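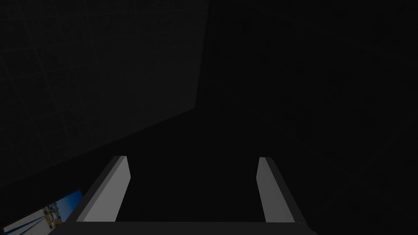
Rudex 3 Parallel Gripper (with bench notes)

Last updated: December

Print this page | E-mail this page

Part number: 3456
Finger options: flat slab, slanted tip (standard); ribbed pad (order separately)
Controller: Rirgate 400 or Rirgate 501
Simulation model: included with the controller license
Price: ask. We answer the phone until 4 p.m. and after that Bevan answers it, with less enthusiasm.

What it is

The Rudex 3 is a two-finger parallel gripper for people who need to pick things up and put them down again and would like to stop thinking about it. Two flat fingers, one palm, one motor. It opens, it closes, it reports how hard it's squeezing. The angular multi-jointed hands in the Trovunska catalog do a great deal more and cost what you'd expect, and we sell those too, to customers who have grant money.

The standard fingers are plain gray slabs with a bevel at the tip. Customers ask whether we have something that looks more advanced. We have a black version. It grips the same.

How we compared it

Ebuka Abubakar runs our simulation bench and wrote the comparison that used to live on the support page, where it was read by Bevan Trevaskis and, we believe, one customer in Hollis. We've moved it here. Every gripper and controller pairing was run in the simulator first, through the wrist view for close work and the head view for everything else.

The wrist view is what you'll care about when you're lining up a grasp. With the Rudex 3 fully open you get a wide gap between the fingertips and both tips stay in view at about the same height, so you can judge centering by eye. Turn the scene lighting down and the inner faces still read clearly against a dark background. We mention it because the ribbed pads are black and under the same lighting they go missing.
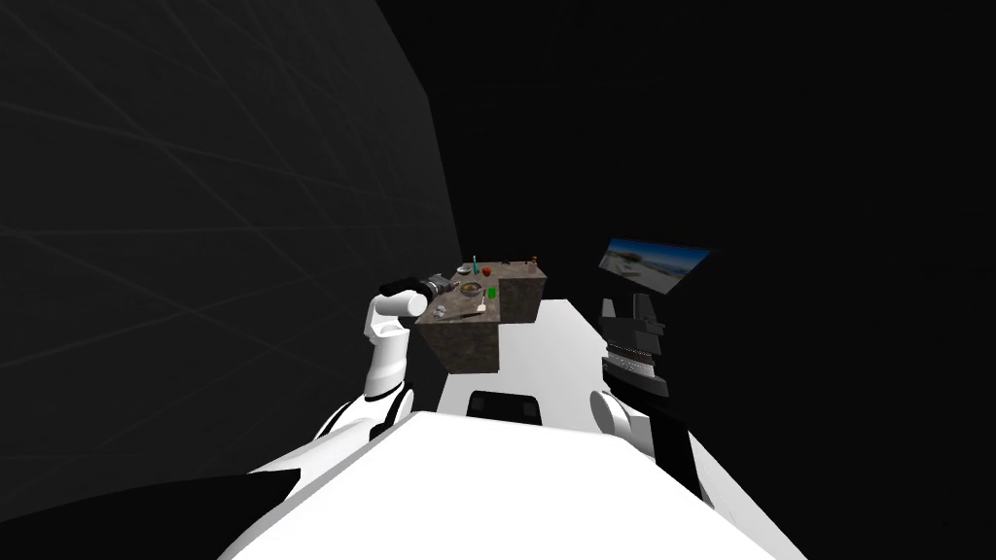

Our two-arm household setup is the one most buyers ask to try, and the reason is the tabletop. Any gripper will pick up a foam cube. Ebuka's layout puts a slender green bottle at the back, a bowl of something brown nearer the middle, and a thin utensil lying at a diagonal on the stone, and it's the utensil that ruins people's afternoons. A flat finger wants a flat approach, the table wants to be where the finger is, and the operator wants lunch. The small clear cup by the front left edge is the other one to practice on, as it sits very nearly under where a left arm likes to park. Start with the green block. Everyone feels better after the green block.

Notes from the bench

Bottle: The slabs close on it well if you come in level. From above, the neck is a small target and the wrist camera sees mostly finger. Use the head view to get there and the wrist view for the last stretch.

Bowl: Rim grasp only. Ebuka has tried pinching the whole bowl and asks that you learn from his experience.

Utensil: Turn the wrist to match the handle before going down. On the Rirgate 400 you'll do this by hand. The 501 has a rotate-to-align command, which works when it feels consulted.

Plate: Slide it to an edge first. If your table has a raised section like ours, pick the other edge.

Parking the idle arm: Stand it upright and clear of the table. The default rest pose on the 400 leaves the forearm over the work area, and sooner or later you will sweep the condiments off the back. Setting it takes one line in the pose file (see the controller manual, under Poses, and not under Rest, where you'd look).

Which controller

The 400 is fine for one arm. With two arms it will run, but commands to the second arm queue behind the first, and you get a slightly thoughtful robot. The 501 drives both at once and accepts two camera feeds without complaint. If you already own a 400, keep it for the single-arm bench and don't let us talk you into anything. Bevan will try on Thursday, when he does his calls.

What's in the box

Gripper body and palm plate
Two flat fingers, gray
Cable, longer than you need
Wrist flange for Rirgate arms (other flanges on request)
Simulation model and the tabletop layout, by download
A hex key that fits all but one of the screws

Returns

Unused fingers can come back within the month. Fingers that have been driven into a table may also come back, with a note, and we'll sell you new ones.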